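# Call for participants: how people write and keep shopping lists at home

Sevach is looking for people who live in or near Braravport and who do the food shopping for their household. The study starts in August. 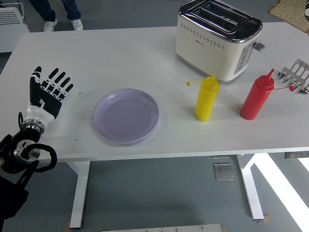 *White table and gray floor, Sevach.*

## What the study is about

We want to learn how people decide what to buy before they go to the store. Some persons write a list on paper during the whole week. Others use the phone, or send messages to each other, or keep everything in the head and then forget the onions. There is a lot of advice on this subject, but less knowledge about what families really do on an ordinary evening.

The study is called Worku. It is paid for by Sarkik, a company that makes paper goods and kitchen notebooks. Sarkik receives a written report at the end, without names and without any copies of your lists. They do not take part in the interviews, and they do not choose who is invited.

In the first part of the study, last year, we collected 641 shopping lists. They were very interesting to read, but a list alone does not tell why something was crossed out, or why "milk" was written two times by two different hands. For this reason we now want to talk with the people who write them.

## Who can take part

We are looking for 34 households. You can take part if:

- you are 18 years or older
- you do at least half of the food shopping in your household
- you shop for food at least once a week
- you live in Braravport or can reach our office by bus or train
- you can speak about everyday things in English (it does not have to be perfect, ours is also not)

You may live alone, with a partner, with children, with your parents or with roommates. We would be especially glad to hear from people who share the shopping with another adult -- in the first part we had too few of them.

You cannot take part if you work for a grocery store or for Sarkik, or if somebody in your household does. If you gave us lists last year, you are welcome to apply again.

## What you will do

**First visit.** You come to the Sevach office for an interview of 56 minutes or less. We ask you about your kitchen, your usual stores, and who decides what is for dinner. Please bring one old list if you still have it. If you never write lists, come without it, we will ask about other things.

**Three weeks at home.** You do your shopping as always. After each trip you put the list and the receipt into an envelope and write a few words on the front: who went, how long it took, and what was bought that was not planned. If your list is on the phone, a screenshot by email is enough. You can cover anything on the receipt that you do not want to show us, for example medicine.

**Second visit.** We look at the envelopes together and you tell us about them. This conversation is usually shorter than the first one. A second adult from your household can join if you both wish it.

Please do not change your habits for us. A week with only frozen pizza is as useful as a week with a plan for every meal.

## What you receive

Each household gets 30 dollars for every visit and the same amount again for the three weeks at home, so 90 dollars in total. We pay by bank transfer or with a gift card, as you prefer. The bus or train ticket is paid separately -- please keep it and give it to us when you arrive.

If you stop before the end, you keep the money for the parts you have finished. You do not need to tell us the reason.

## Your information

The interviews are recorded with sound only. The recordings are typed out by our own staff and deleted after the report is ready. In the typed text we change names, street names and the names of small stores. Lists on paper are given back to you at the second visit, if you want them.

You can ask us at any time to remove your answers, until the report is sent to Sarkik. After this moment it is not possible anymore to take them out.

## Practical matters

Visits are possible on weekdays between 10 a.m. and 7 p.m. The late times on Wednesday are usually taken first, so write to us early if you need one of them. The office is on the ground floor and the entrance has no steps. Children can come with you, but please tell us before, so that we can prepare some paper and pencils.

## How to apply

Send an email to the Worku team at Sevach with the subject "Shopping lists". Please write:

- how many people live in your household, and the ages of any children
- who does the shopping and how often
- if you use paper, phone, both or nothing
- which days and times are good for you
- a phone number where we can reach you

A few lines are enough, we do not need a letter or a résumé. We answer every message, also when all the places are already full. In that case we can keep your address for a later study, but only if you write to us that you agree.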